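# Sort It Out! How a Messy Tray Turns Into a Tidy One

Have you ever tipped all your toys into one big heap? Then you already have everything you need for sorting! Sorting means putting things together when they are alike in some way.

The fun part is that YOU pick the rule. Start with color. A yellow duck and a yellow tennis ball could share a yellow box, even though one is a bird and one is for hitting over a net.

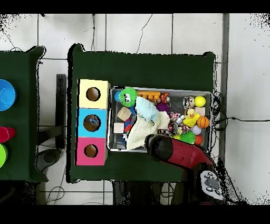
Now try a different rule: shape! Balls roll. Cubes don't. Suddenly the duck and the tennis ball have to split up, and the tennis ball gets a whole new bunch of friends.

You can even sort by touch. Close your eyes and feel for something spiky, then something soft, then something hard and flat (wooden blocks are great for this).
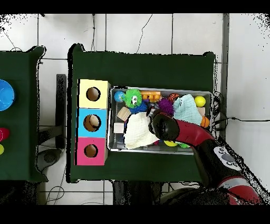 *Photo: Grudeck*

Cloths are sneaky, because they flop over everything and small toys hide underneath. Lift the cloths out first and fold them. You might find a block you forgot you had!
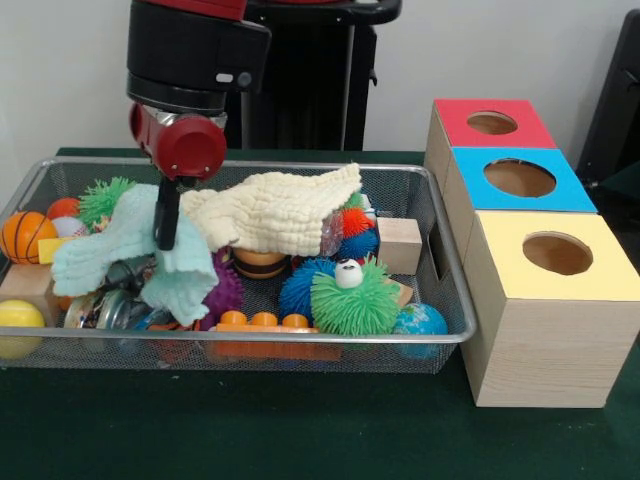

*Two cloths on top, and lots of toys to sort below.*

**Try it at home!** Get three boxes and ask a grown-up to cut a round hole in each lid. Choose a rule, but keep it secret. Post six things through the holes and see if a friend can guess your rule. Then swap!

*Written by Meinir Jarman*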